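用了一个冬天的 Zevetti 手摇磨豆机

这台磨豆机是去年入冬前买的，到今年四月刚好用满一个冬天。中间换过一次轴承，摔过一次，带出门三趟，磨掉的豆子没有细算，大概知道每个月两袋，有时候多一点。之前在博客里提过一句，有几位读者留言问值不值得买，所以把这几个月的使用情况整理出来写一篇。

先交代我的使用习惯，免得和你的情况对不上。我早上喝一杯手冲，周末下午偶尔用摩卡壶，不做意式。豆子以浅烘和中烘为主，深烘很少买。一次的粉量是十五克，来客人的时候磨两次。家里还有一台旧的电动磨，声音大，早上六点多用会吵醒隔壁房间的人，这是我换手摇的主要原因。

包装和配件

盒子是灰色硬纸盒，打开是机身、摇把、一把小毛刷、一个气吹，还有一张折成四折的说明书。说明书的中文部分翻译得不太好，拆洗那一页把两个零件的名字写反了，照着装会装不回去。我对着英文部分才弄明白。后来在卖家页面上看到有人提了同样的问题，卖家回复说新一批已经改过，我没有见到新版，不能确认。

机身是金属的，拿在手里偏沉。摇把末端的木球打磨得还可以，有一条很细的接缝，不刮手。接粉杯是螺纹连接，刚开始拧的时候有点涩，用了一个星期以后顺了。

没有配收纳袋。同价位的几款大多会给一个布袋，这里没有。出门的时候我用一个旧的毛线帽子包着，也能凑合。

研磨手感

浅烘豆很硬，这是手摇磨最难受的地方。Zevetti 磨浅烘的时候头几圈会有明显的卡顿，过了之后就平稳了。十五克手冲刻度，我不紧不慢地摇，一首歌放到一半能磨完。磨中烘要轻松得多，几乎没有卡顿。

我买过一袋 Nartey 的水洗浅烘，豆子小而密，是这个冬天磨得最累的一袋。连着三天早上磨完手腕都有点酸，后来把机身夹在大腿之间，用整条胳膊去带摇把，好了很多。如果你手腕有旧伤，建议先去店里试一下再决定。

摇把的长度我觉得合适，转起来半径够大，省力。缺点是摇把和机身的连接处有一点旷量，空转的时候会听到很轻的咔嗒声。装了豆子以后听不到。

机身直径对我来说刚好，一只手能握紧。朋友 Afia Dramani 手比较小，她试过之后说握不住，磨到一半机身会跟着转。她的办法是在外面套一圈硅胶的杯套，套上以后就不打滑了。杯套很便宜，我后来也给自己买了一个，冬天早上金属机身冰手，套着确实舒服一些。

刻度

刻度盘在磨芯下方，外面看不到，要把接粉杯拧下来才能调。每一格有清楚的段落感，不会自己跑。我常用的手冲刻度是从零点往外数二十二格，摩卡壶是十四格。不同机器零点有差别，这两个数字只能当参考。

不方便的地方是刻度盘上的数字刻得浅，又没有上色，早上光线不好的时候要凑到灯底下看。我用白色的丙烯笔把数字描了一遍，擦掉多余的颜料，现在清楚多了。这个步骤本来应该由厂家来做。

两格之间没有中间档。做手冲够用，做意式的话可能会觉得跨度偏大，我不做意式，没法给出实际的结论。
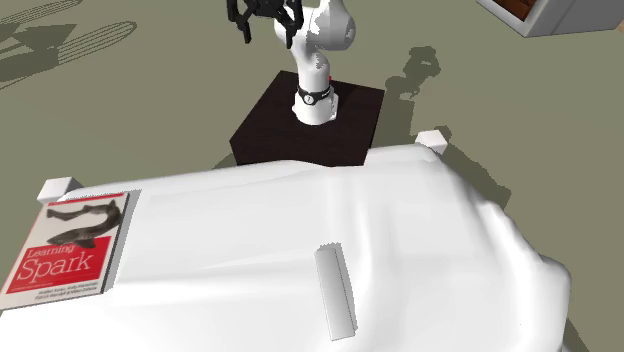
均匀度方面，我没有专业的筛粉设备，只能说眼睛看到的和喝到的。手冲刻度下颗粒整齐，细粉比旧电动磨少。同一袋豆子，同样的水温和粉水比，旧电动磨出来的粉下水到后段会变慢，Zevetti 磨的粉从头到尾流速都比较稳。味道上，浅烘豆的酸更干净，尾段的涩感轻了。

粗刻度下面就没这么好了。有一次朋友带了一把法压壶过来，我把刻度调到三十二格，磨出来的粉里大颗粒和小颗粒混在一起，差别很明显，杯底沉了不少泥。这台机器显然是按手冲去调的，喝法压和冷萃的人可以考虑别的型号。

静电

北方冬天室内干，静电是个问题。接粉杯拧下来的时候，杯壁上会粘一圈银皮和细粉，倒的时候飞得台面上到处都是。我试过的办法有几个：用喷壶往豆子上喷一下水，拿勺子搅匀再倒进去磨，效果最好；磨完放一分钟再开，有一点用；在杯壁上敲几下，基本没用。

喷水的量要控制，一下就够。有一回喷了三下，磨芯里粘了一层湿粉，拆开刷了半天，刷完还要放在暖气旁边晾。从那以后我把喷壶的喷嘴调到了最细的一档。

到了三月底暖气停了，静电自己就小了，现在不喷水也可以。

拆洗

完全拆开要取下摇把、上盖、磨芯和一根弹簧，不需要工具。弹簧很小，第一次拆的时候弹到了灶台后面，挪开灶台边上的柜子才找到。建议在托盘或者毛巾上面拆。

我的频率是每两个星期彻底拆一次，平时磨完只用毛刷扫一下接粉口。配的毛刷会掉毛，用到第二个月已经稀了，后来换成了一把画画用的猪鬃刷，几块钱，比原配的好用。气吹可以，一直在用。

磨芯不能沾水，说明书里写了，这一条中英文是一致的。

装回去的时候要重新确认零点。办法是把刻度盘往里拧到摇把转不动为止，然后往外数。熟练以后，从拆开到装好一刻钟之内能弄完。

摔了一次和换轴承

一月的时候我把它从台面上碰了下去，落在瓷砖地上，瓷砖没事，机身底部磕出一个小坑，接粉杯的螺纹变形，拧到最后半圈会卡。磨芯没有受影响，磨出来的粉看不出变化。

螺纹的问题我写信问了经销商 Surnport，回信的人叫 Salamatu Ankrah，她让我拍了几张接粉杯的照片发过去，第二天告诉我摔落不在保修范围里，可以单独买一个接粉杯，价格不高，加上运费也还能接受。我买了，四天后收到，颜色比原来的浅一点，放在一起看得出来，用着没有区别。

轴承是另外一回事。二月中开始，摇的时候有沙沙的摩擦声，空转也有。把磨芯拆干净以后声音还在，判断是上轴承的问题。我又写信去问，这次在保修范围内，寄了一对新的过来，没有收钱，要求我把旧的拍照留底。更换过程不难，用一根筷子从下面把旧轴承顶出来，新的按进去就行。换完以后声音没有了，到现在也没再出现。

才几个月就坏轴承，我觉得品控是有问题的。售后处理得快，这一点要算给经销商，和厂家关系不大。

外出

带出去过三趟，两趟是住酒店，一趟是去朋友在山里的房子过周末。沉是主要的缺点，背包里放着明显能感觉到。摇把可以取下来，取下以后整体是一个圆筒，侧袋能塞进去。

山里那次是星期日早上，水是用柴炉烧的，没有温度计，粉磨粗了一格，喝着还行。那天带的是 Pralus 的中烘拼配，闻着有坚果味，煮出来比在家里淡。海拔、水质和火候都不一样，没法说是哪一项的影响。

安检没有遇到问题。有一次被要求拿出来看，打开盖子给对方看了一眼就放行了。里面最好不要留粉，解释起来麻烦。

和另外两台的对比

和旧电动磨比，Zevetti 的优点是安静、均匀、占地方小，缺点是慢和累。来的人超过两个，我还是会把电动磨拿出来，一次磨完。

和朋友那台价格低一半的手摇磨比，差别主要在浅烘豆上。便宜的那台磨浅烘卡得厉害，有时候要倒着转半圈才能继续，磨出来的粉也不如这台整齐。磨中深烘的话，两台的差别我喝不出来。如果平时只喝中深烘，我认为没有必要多花这笔钱。

价格

我买的时候单机加运费不到九百，后来看到过便宜一些的时候，也看到过涨回去的时候。配件单独卖，接粉杯和磨芯都能买到，磨芯贵，接近整机的一半。按我的用量，几年之内应该用不着换。

两千以上的手摇磨我只在店里试过，摇起来确实更顺，几乎没有卡顿，刻度也做在了外面。对我来说这个差价不划算，每天只磨一次，一次十五克。

几个读者问过的问题

能不能用电钻带着转：摇把取下来以后，轴头是六角的，尺寸上可以接。厂家说明书里写明了这样做不保修，我没有试。

能不能磨香料：不要。味道会留在磨芯里，拆洗也去不干净。我家磨胡椒和孜然用的是另外一个石臼。

最多能装多少豆子：标称二十五克，浅烘豆体积小，能装满这个数；深烘豆装到二十克出头就到口了，再多的话摇的时候会往外蹦。

会不会生锈：南方的读者问得比较多。我这里干燥，没有出现过，潮湿地区的情况我不了解。有位读者说他在接粉杯里放一小包干燥剂，磨之前取出来，可以参考。

新机要不要先磨一点豆子清洗：我用超市里快过期的豆子磨了五十克左右，倒掉，然后才开始正常使用。前面那几把粉里有一点油味，后来没有了。

目前它放在水槽右边的架子上，每天早上用。木球的颜色比刚买的时候深了一些，机身底部那个坑还在。下个月打算换一袋日晒豆，刻度可能要重新找，到时候如果有变化，会在这篇下面补充。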